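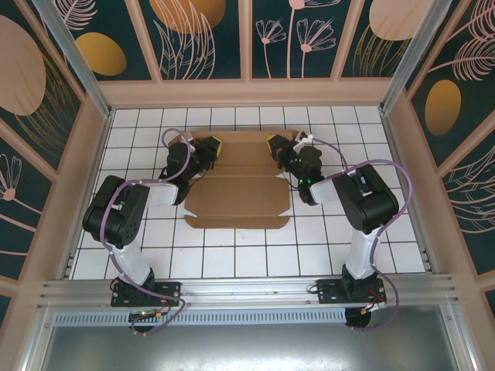
Gramton Public Library: Mail Loan Service
Frequently Asked Questions

Who may use the service?
Mail loans are open to any cardholder who lives in Gramton or Ostport and is unable to visit a branch on account of illness, disability or lack of transportation. Residents of Wada should apply through their own library.

How do I apply?
Application forms are available at the front desk of either branch, or by telephone on extension 334. A signature from a doctor or social worker is no longer required. Applications are reviewed by Salamatu Asamoah, Outreach Librarian, and applicants receive a letter with the decision.

What does it cost?
There is no charge to the borrower. Postage is paid by the Library in both directions within the United States.

How many items may I borrow?
Up to 5 items may be out on one card at any time. A set of audiobook discs counts as one item. Reference books, newspapers and items from the local history room are not mailed.

Can I choose my own titles?
Yes. Borrowers may request titles by name or ask staff to select for them from the mail loan collection, which holds 2,000 books, including large print. Please tell us which authors you have already read.

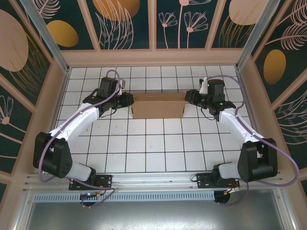
How long may I keep the items?
The loan period is six weeks, counted from the day of mailing. One renewal is allowed unless another borrower is waiting. Overdue fines do not apply to mail loans.

How do I return them?
Place the items in the packaging in which they arrived and turn over the address card. Parcels may be handed to your mail carrier or left at a post office. Please do not use the book drop at the Ostport branch for mail loans.

What if an item is lost or damaged?
Please notify the Library as soon as possible. Borrowers are not billed for damage in the mail. Other losses are charged at replacement cost, to a limit of $200 per household.

Is the service available all year?
Mailings pause for two weeks in September during the annual inventory. Loans due in that period are extended automatically.

Whom do I contact with a complaint?
Please write to Leif Blöndal, Head of Public Services, at the Gramton branch.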